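넬러비 공업고 로봇 동아리, 두 손으로 물건 옮기기에 도전하다

넬러비 공업고등학교 로봇 동아리 '그리렐'은 본관 2층 끝 실습실을 쓴다. 부원은 9명이고, 수업이 끝난 뒤 오후 네 시 반에 모여 저녁 전까지 작업한다. 올해 과제는 양팔 로봇으로 장난감 과일을 바구니에 정리하는 것이다. 9월에 열리는 줄롬덴 학생 로봇 대회의 조작 부문에 나갈 계획이다. 동아리 부장과 지도교사를 실습실에서 만났다.

부장은 2학년이고 작년에는 바퀴 로봇을 만들었다. "작년에는 선을 따라가는 로봇이었어요. 센서 값만 잘 잡으면 됐는데 손은 달라요. 손가락마다 각도를 따로 맞춰야 하고, 양쪽 손이 같은 순간에 움직여야 해요."

동아리는 사람이 로봇을 원격으로 조종한 동작을 기록하고, 그 기록으로 프로그램을 학습시킨다. 지금까지 모은 기록은 2068개다. 이 가운데 300개는 1학년 부원들이 조종법을 익히면서 남긴 것이라 학습에서 뺐다. 부장은 "아까웠지만 넣고 돌려 보니 손이 자꾸 떨렸다"고 말했다.

지도교사는 기계 과목을 맡고 있다. 그는 부원들에게 일지를 꼭 쓰게 한다. "몇 번째 시도에서 무엇을 바꿨는지 적어 두지 않으면 다음 날 아무도 기억을 못 합니다. 처음 두 달은 로봇보다 일지 때문에 잔소리를 더 했어요." 프로그램은 '와냐마'라는 이름으로 관리한다. 선배들이 붙인 이름인데 뜻은 부장도 모른다고 했다.

가장 오래 걸린 부분을 묻자 부장은 엄지를 꼽았다. "둥근 물건은 엄지 두 개로 마주 눌러서 잡아요. 한쪽이 조금만 세면 옆으로 밀려나요. 바구니 앞턱에 걸리는 일도 많고요."
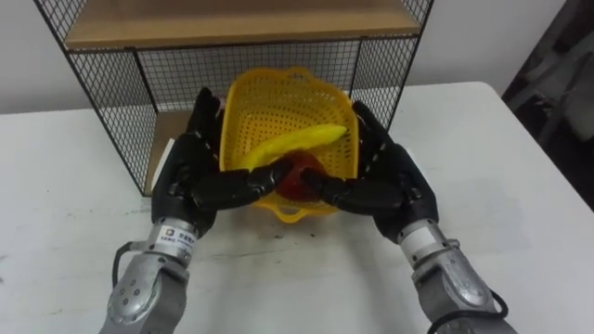

대회에서는 물건을 떨어뜨리면 바로 실격인가?

떨어뜨려도 제한 시간 안에 다시 집으면 계속할 수 있고, 그 물건의 점수만 절반으로 깎인다. 조작 부문 만점은 700점이다.

부장은 감점보다 시간이 걱정이라고 했다. 다시 집는 동작은 따로 기록을 모아야 하는데 아직 시작하지 못했다. 지도교사는 여름방학 동안 실습실을 오전에도 열기로 했다. 1학년 부원들도 그때부터 다시 조종을 맡는다.

"바나나는 길어서 방향을 맞추는 게 일이고, 둥근 건 힘을 맞추는 게 일이에요. 저는 바나나가 편해요." 부장은 인터뷰를 마치고 일지에 그날 바꾼 엄지 각도를 적었다.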